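About Clernel

We test whether machines can do ordinary chores, at home and on the shop floor. 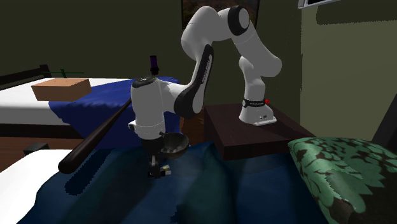
Can a robot tidy a bedroom yet?
Parts of one, on a good day. Picking up a single hard object and putting it down somewhere else is mostly manageable. Making a bed, folding a blanket or deciding what counts as mess is still beyond anything we have tried.

Clernel began in November with two rooms above the Godero joinery works. We now run trials for small manufacturers, care providers and firms who have been offered a machine and want to know what it will do before they pay for it.

Most of our work starts in simulation. A chore is set up in a modelled room, with furniture and soft things in awkward places, and the arm tries it many times over. Our test library, Kinyua, holds 490 household tasks and 557 from workshops and packing lines. Those that go well are repeated with real equipment at our Drestska site – this is where a lot of them fail.

Shop-floor jobs do better as a rule. The parts are the same each time and the bench stays put. Homes are harder, and cloth is the hardest thing in them.

We are a team of nine. We don't sell robots or take commission from those who do. Clients get a written report, including the attempts that went wrong, and can visit to watch a trial by arrangement.

Page last updated 7 August 2026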